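From: Eun-seong Yeo
Date: 9/22/26
Subject: Re: Stoltdale comment on prior authorization

> Can someone post the count of denied refills again? The draft
> says 27 and I thought it was higher after June.

It is 27. The 1,017 figure in the same paragraph is total members on long-term pain medication under the Shin plan, and the two should not be run together. 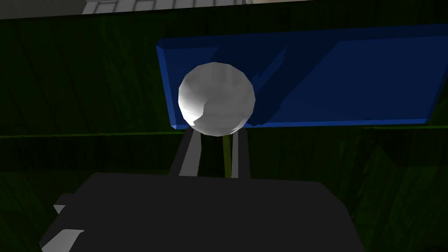
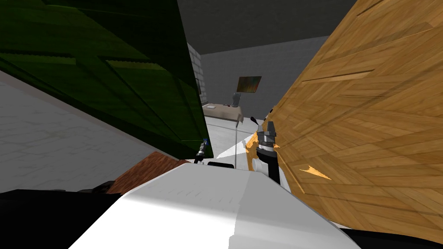
Two changes to the draft before it goes to the state health department:

Section 2 now asks for a written reason with each denial – a phone call from the pharmacy does not meet the current rule. I also took out the line on physical therapy visits. Plovard handles those under a separate contract, and the department will not take them up in this docket.

I have left the taper language as it was. If you want it changed, send replacement text with a section number, not a general comment.

Still missing: the clinic letter from Clumness. Whoever has the signed copy, please send it to me directly and keep it off the list, as it has patient initials on it.

Eun-seong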